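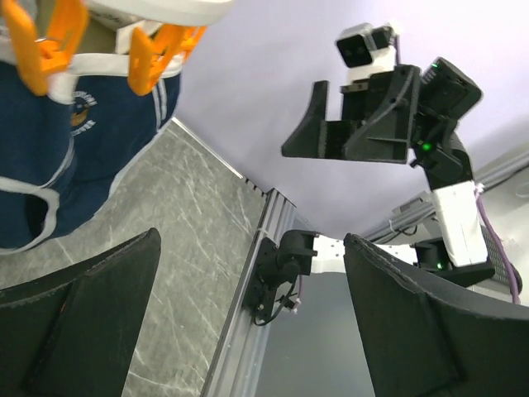 Anathi Steyn wrote to us in September that her shorts came back from every wash with two dents in the waistband, one under each clip, and asked whether the fault was in the clip, the cloth or the way she hung them. Her letter is a fair summary of what we work on, and most of our customers first write to us with a version of it.

About Flellska

Flellska makes and tests hangers, clips and drying rails for homes, school laundries and small guesthouses. The workshop is in Cludcombe, in two rooms on the ground floor of the former Endine dye works. One room is for assembly and packing. The other is for hanging trials and is kept at a steady temperature through the year.

The company was started by Marthinus Swanepoel, who had spent his working life repairing commercial dryers and had come to think that a good share of clothing damage happened after the dryer door was opened. The first product was a single clip with a flat jaw. It is still in the catalog, with a different spring.

What we make

The current list has 40 items. It covers clip hangers for shorts and skirts, straight rails for walls and closets, folding racks, and replacement clips sold by the bag. Replacement clips fit all of our rails, including those no longer sold. Rails are supplied in fixed lengths and are not cut to order.

The Villaseñor range is meant for shared laundries. Its clips can be taken off the rail without tools, and its end caps lock so that a full rail can be carried from one room to another.

How we test

A clip has two jobs that work against each other. It must hold the weight of a garment, and it must leave the waistband as it found it. A stiff spring with a narrow jaw does the first well and the second badly. A wide jaw spreads the load but slips sooner on smooth linings.

Each clip design is opened and closed 294 times by hand before it goes to a hanging trial. The trial uses cotton, knit and coated fabrics, with plain, elastic and drawstring waistbands. Garments are hung damp and left overnight – the marks are read the next morning under a side light and again after an hour lying flat. Contrast trim is checked separately, as a pale edging shows a crease sooner than the dark cloth beside it.

Of the 100 clips pulled for the last full trial, 89 passed both readings. The others went back with a note on the spring, and the batch was not sold.

What we advise

Place the clips at the side seams, where the fabric is thickest. Pull the waistband straight before closing the second clip, but do not stretch it. Empty the pockets. For drawstrings, tie the cord loosely and keep the knot out of the jaw. Items with a printed logo should hang clear of their neighbors until fully dry.

In Ms. Steyn's case the clips were an early model with a ridged jaw. We sent flat ones.

Orders and visits

Orders placed by noon leave the same day. The trial room can be seen by appointment on weekday afternoons. Spare springs are free on request – please give the number stamped inside the clip.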